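Station 38
3 March 2019
By a staff writer
Print this page | E-mail this page

The arm at Station 38 stopped with the processor over the open socket, and the log gave one word: HOLD. 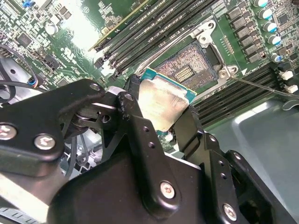 1. The fault

Brerel had run the cell for 7 months on control software from Wornovov. Fault 1879 meant that the wrist force reading and the commanded position did not agree. The processor was tilted toward the socket. The permitted tilt was 2 degrees.

The technician read the entry twice and locked the guard door open. The manual said to clear the fault and retry. She left it standing. A retry would drive the part down at whatever angle it had, and the pins were thin.

2. The cause

She asked Pastor, the line supervisor program, for the last good calibration. Pastor returned a date in August — and a site name, Brurkska. The file belonged to another plant. It had been loaded with the update and accepted without a warning.

She typed the correction by hand and set the speed to its lowest value. Pastor asked whether to resume.

She kept her thumb on the stop button and pressed the key for no. Then she went to look at Station 37.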